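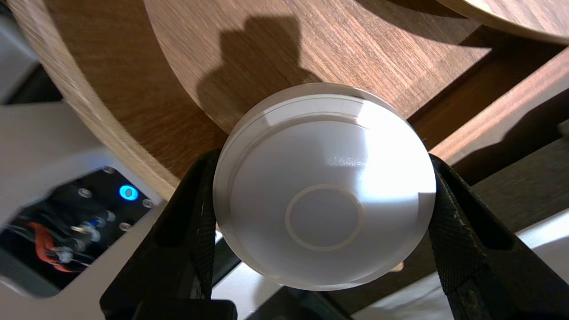
Plellow Round Lidded Container, White
Item 3490

Supplier copy for food containers tends to promise a lot. We stock this one because it's a decent round box with a lid, and we'd like to keep the claims about there.

The lid is light gray-white plastic with a glossy finish, a raised border and a shallow step down to a flatter middle. There's a small molded circle set off-center. Plellow's catalog calls it a "freshness point." We asked what that meant and got the same sentence back in a longer email, so treat it as decoration.

No printed label on the top. Good if you hate peeling stickers, less good if you own six of these and can't remember which one has the baking soda. Masking tape works.

The gloss - the selling point, according to the brochure - shows glare under a bright lamp and will show fingerprints too. Buy the matte version (item 971) if that bothers you.

Capacity: 384 ml to the brim. Plellow rounds this up on its own site. We filled one from a measuring jug.

Airtight? The maker says so. Jouko Saarinen on our returns desk left one full of water on its side overnight and found a damp ring on the counter in the morning. Fine for sugar, tea or cotton balls. We wouldn't carry soup in it.

Dishwasher: top rack, says Plellow. Ours has been through since September and the lid still fits, though the shine has dulled a little.

Microwave: no.

Stacking: the stepped lid suggests a stacking system, but the base doesn't lock into it. Two high is fine. Three will slide if you bump the shelf.

Sold singly. The Dorwood wooden tray is a separate item, and so is the Wunderlich scoop. Orders of 100 or more go through Oskari Eskola in trade sales - ask him for the carton price before you put them in the cart.

Returns accepted unused, lid included.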